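Kukow Cup moved to December – is anyone else's team still waiting on prize money? 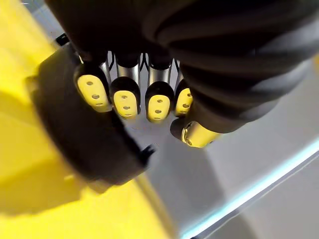

Four fingers, each with a yellow tip.

Print this thread | E-mail to a friend
Filed under: Esports > Teams & Contracts

perketach_fan
So the Kukow Cup got pushed to December and I still haven't seen a cent from the last one. We finished second and our split was 3,190 dollars. I've e-mailed Zusby support 2 times and got the same canned reply.

tanline70
Did you send in the tax form? My payout sat there for months over that.

perketach_fan
Yep, all five of us did.

Shiyu Bai
I subbed for a team in that bracket and got paid in roughly 50 days. I don't think they're crooks – just slow. Check that your captain's account is verified.

midlane_moth
Sorry, but slow is still bad. Players shouldn't have to chase a league for money they already won. I'd skip December.

Shiyu Bai
Skip it if you want, I'm playing. The rules do say payouts can take up to 70 days.

perketach_fan
We're at day 70 now lol. Asking our captain about the verified thing tonight, will post what he says.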